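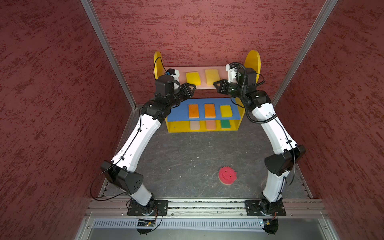
Donthorpe is a plain-text list of colour words that people use for walls, doors and other large surfaces at home. It was put together for anyone who has to search old decorating notes or sort them by colour. Each entry gives one word or phrase, the family it belongs to, and any pattern word that goes with it. The dark red walls in the picture, with maroon streaks over a dusty rose base, would be filed under family `red`, pattern `mottled`, and both shades would go in the `also` column. A single flat colour leaves `also` blank.

Last changed 28 June 2006.

## Files

- `donthorpe.txt` – the main list, 246 entries, one per line
- `families.txt` – the 12 colour families and what falls in each
- `killia.txt` – spellings found only in the Killia notebooks
- `CHANGES` – what moved and when

Lines are tab-separated and in plain ASCII. Accents have been dropped, so look for `ecru` and `cafe`.

## Columns

There are 4:

| column | contents |
|---|---|
| `term` | the word as written in the source, lower case |
| `family` | one of the names in `families.txt` |
| `pattern` | `plain`, `mottled`, `streaked`, `ragged` or `unknown` |
| `also` | other terms in this list, split by commas |

Example line:

```
oxblood	red	plain	maroon
```

## Where the words came from

Most were copied by hand from the Killia notebooks and the Kumsa shop ledgers. The Kumsa ledgers use "stone" for at least three different things. I have put them all under `grey` for now, and the cream ones will probably have to move. "Drab" is under `brown` and is staying there.

Maker's numbers and tin codes were left out. So were words that only say how dark a colour is, such as "deep" on its own.

## Known problems

- `salmon` is listed under both `pink` and `orange`. Scripts that expect one line per term will pick up the first.
- `mottled` and `ragged` overlap. The older entries were not checked again after `ragged` was added.
- Greens are thin. The second Kumsa ledger has more of them and should be done by September.
- There are no swatches and no colour values.

## Using it with Jokico

Jokico reads the list as it is. Put `donthorpe.txt` in its `lists` folder and restart. It stops at 1,000 lines without a warning, so take care if you join your own list to this one.

## Terms

Copy it, change it, pass it on. If you change the families, please rename the file.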